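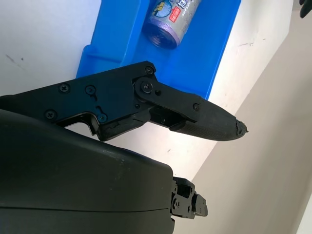 Bin bag roll

A bin bag roll (also refuse sack roll, bin liner roll; in North American usage, trash bag roll) is a continuous strip of flattened plastic bags wound into a cylinder for storage, sale and dispensing. Individual bags are separated along perforated lines, or are supplied already cut and overlapped so that the removal of one bag exposes the edge of the next. The roll is the most common retail form of the bin bag, the main alternatives being the flat pack and the folded box.

Terminology

In Britain the words bag, sack and liner are used loosely. In the trade, a liner is normally a thin bag that stays inside a rigid bin and is lifted out when full, while a sack is a heavier bag that may stand or be carried without a container. Both are sold on rolls. Small rolls for kitchen caddies and bathroom bins are usually labelled as liners whatever their thickness.

Construction

Most bags are made from polyethylene film. Low-density polyethylene (LDPE) is soft, stretches before it tears and is used for general refuse sacks. High-density polyethylene (HDPE) is thinner for the same strength, feels crisp and rustles when handled; it is common in light bin liners. Linear low-density grades are blended with either to improve puncture resistance. Compostable bags for food waste are made from starch-based or other biodegradable polymers and have a shorter shelf life, as the film weakens with exposure to moisture and warmth.

The film is extruded as a tube, flattened, and sealed across its width at fixed intervals. A line of perforations is cut next to each seal. The flattened tube may be folded lengthwise once or more before winding, which gives a short, thick roll from a wide bag. A roll folded in this way can be a fraction of the width of the opened bag, and the number of folds is sometimes printed on trade packaging.

Three types of bottom seal are in general use:

Flat seal. A single straight weld across the tube. It is cheap to produce but leaves two corners that do not fill properly, and liquid tends to collect there.

Gusset seal. The sides of the tube are tucked inwards before welding. The bag opens to a squarer shape, though the point where four layers meet two is a known place for leaks.

Star seal. The tube is folded several times and welded across the folds. The base gathers into a rounded shape that spreads the load and has no corners. Star-sealed bags are narrow when folded and are almost always sold on rolls.

Winding

Rolls are either cored or coreless. A cored roll is wound on a cardboard tube and can be mounted on a spindle. A coreless roll is wound on itself and leaves a small hole at the centre, or none at all; it takes up less space and produces less packaging waste, but cannot be fitted to most wall dispensers. The outer end is held by a paper band, a strip of tape or a printed film sleeve.

Bags may be wound end to end or interleaved. In the end-to-end form the user tears each bag at the perforation. In the interleaved form the bags are separate, each overlapping the one beneath it by a hand's width or so. Interleaved rolls are quicker to use, but once the roll has been dropped and has partly unwound they are difficult to rewind neatly.

Closures

The plain-topped bag is closed by twisting and knotting the neck, or with a separate tie. Tie-handle bags have a shaped top edge forming two or four flaps. Drawstring bags have a plastic tape running through a hem. Drawstring rolls are bulkier for the same number of bags, and the hem makes one end of the roll thicker than the other unless the folding is arranged to even it out.

Sizes

Capacity is given in litres and is a nominal figure measured to the brim. It is a poor guide to fit, as a tall narrow bin and a short wide one of equal volume need different bags. The more reliable measurement is the flat width of the bag, which must exceed half the circumference of the bin's rim. Film thickness is stated in microns, or in older British usage by gauge, where one micron is close to four gauge.

Storage in the home

Rolls are commonly kept under the sink, in a drawer or in an open tray with other cleaning supplies. A shallow tray prevents a loose roll from travelling when a cupboard is opened and allows it to be lifted out in one piece. Some households keep the roll at the bottom of the bin itself, beneath the bag in use, so that a replacement is at hand when the full bag is taken out. This is convenient but exposes the roll to leaks.

A household storage survey compiled by Eluned Morris in May recorded where rolls were kept in 64 homes. The kitchen sink cupboard was the most frequent location. In 21 homes rolls of more than one size were stored together, and in eight of these the rolls carried no label once the outer sleeve had been thrown away. Morris recommended writing the capacity on a strip of tape inside the cupboard door.

Dispensers

Purpose-made dispensers fall into two groups. Spindle dispensers, such as the Hunasov wall bracket, hold a cored roll horizontally and rely on the user to tear against the perforation. Box dispensers, of which the Skarkex is typical, enclose the roll and feed the film through a slot. The slot supplies enough friction to break the perforation with one hand, but it needs a roll of the correct width. The Alta adds a central tongue that catches the perforation line, an arrangement also found on supermarket produce bags.

Faults

The usual complaint is that the opening cannot be found. On end-to-end rolls the welded end and the open end look alike, and the two film layers cling to one another through static or pressure from winding. Rubbing the torn edge between finger and thumb separates them. Other faults include incomplete perforation, which causes the bag to tear down its length, and blocking, in which adjacent layers stick together after storage in a warm place — a problem mainly of thin film wound under high tension.

See also

Bin liner
Drawstring bag
Food waste caddy
Polyethylene film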